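Clear plastic egg tray or a bowl for storing eggs in a small kitchen?

Posted in Kitchen & Pantry by Lillar

I keep going back and forth on how to store eggs on the counter before I cook. I have a clear plastic egg tray with a lot more cups than I need, and a gray bowl that lives on the table anyway. Right now I have 3 eggs, two in the back row of the tray and one in the bowl, and the kids' plastic fork and knives end up next to them.

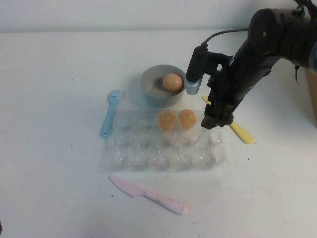

Jakubowski
Are these store eggs or eggs from somebody's hens? If they were bought cold from the store in the US, they go back in the refrigerator, and the tray or bowl question only matters for the time you're cooking. Please say which.

Lillar (edited to add)
Store eggs, brown, large. They come out when I start breakfast and go back after. The tray is nice to look through but it slides around on the shelf, and I don't know how to get the cups clean. The bowl is easy to wash, but I worry about eggs knocking together when there is more than one in it. I'd like to pick one and put the other away. The table is the only work space I have, so everything shares it, forks included.
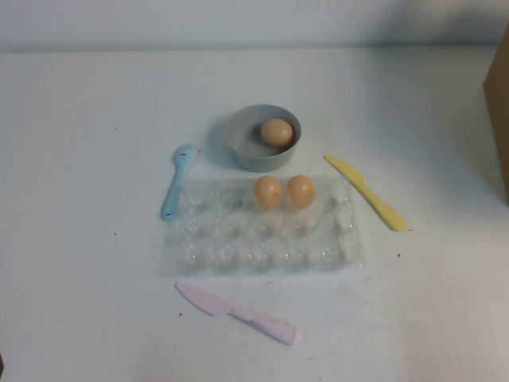 Sudmont, March

Ketomholm
I'd keep the tray for the refrigerator and the bowl for the table. Eggs sit in the cups without touching, and you can see how many are left without opening anything. Put the pointed end down if you can. When you're ready to cook, move what you need into the bowl and put the tray straight back. Then if one rolls, it rolls inside the bowl.

For cleaning, don't use very hot water on thin clear plastic. Mine warped. Lukewarm water, dish soap and a soft bottle brush get into the cups. Rinse it, turn it upside down on a towel and leave it for 60 minutes before you load it again. If it has a crack anywhere, throw it out -- you won't get the crack clean.

To stop the sliding, cut a piece of rubber shelf liner to size. That fixed it for me.

As for the table, give the blue fork and the rest their own cup or drawer. It's a small table and they take up room. I wipe mine down after handling eggs anyway, and it goes faster with less on it.

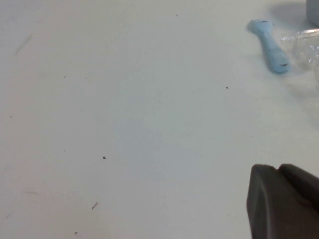
More answers

Jakubowski
Bowl. Trays are a waste of shelf space. Wash your hands after the eggs.

Was this page helpful? Yes / No
Viewed 1732 times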